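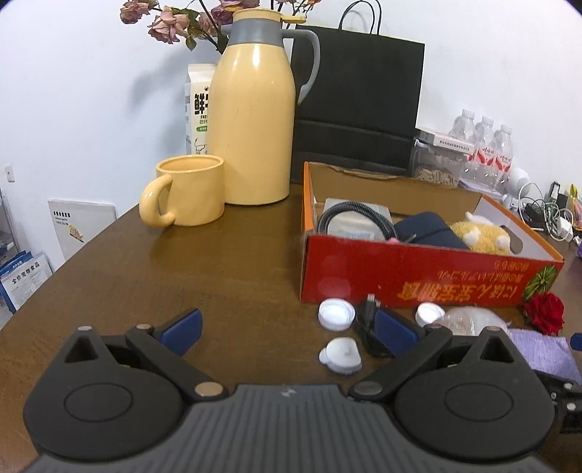
Vekwood Workplace Services | Kitchens and Meeting Rooms

Raluca Jitaru has looked after the shared tables at Vekwood for two years. She starts at seven, before most of the building is in, and her first stop is always the drinks table.

"People think the job is cleaning," she says. "Most of it is deciding what stays out and what goes away."

A dark brown wooden table with a glossy top is harder to keep than it looks, she says. Every ring shows. She wipes it with a damp cloth, then a dry one, and she doesn't use spray polish. "We tried one called Vestell for a month. It looked nice until somebody put down a cup, and then you had a mark you couldn't get off."

The pale yellow thermos carafe and the mug in nearly the same yellow are things she likes to see out. A carafe saves trips to the kettle, and in a long meeting it gets passed around. She rinses hers with hot water at the end of the day and leaves the lid off overnight. Once a week it gets baking soda.

Milk is another matter. "A carton goes back in the fridge when you've poured. I say it every week. I put a note up in April and the note is still there, so I suppose they've read it."

Iason Andreadis, who books the meeting rooms on the same floor, takes a softer line. Guests like to help themselves, he says, and they won't open a fridge in somebody else's office. His rule is 30 minutes on the table, then back it goes.

They also disagree about flowers. Dried pink roses with faded petals would have gone in the trash if it were up to Andreadis. Jitaru keeps dried roses for as long as they hold together. "Fresh ones cost money and they need water. These need a bit of dust blown off. I use a hair dryer on cool, from far back, or you lose the petals."

Boxes and paper bags are what fill a table up. People bring something in to share, leave the box open and go back to their desks. Jitaru closes any open box at lunchtime and checks it again before she goes home. If it's empty, she flattens it. A good bag with rope handles she folds and keeps in the cupboard by the Cárdenas room, where anyone can take one.

"I had 76 in there at one point," she says. "Iason made me get rid of half."

He confirms this. "The door wouldn't shut."

Saturday bookings are new this year, and the tables now have to be ready on Friday evening. Jitaru wipes down last and leaves clean mugs upside down on a towel.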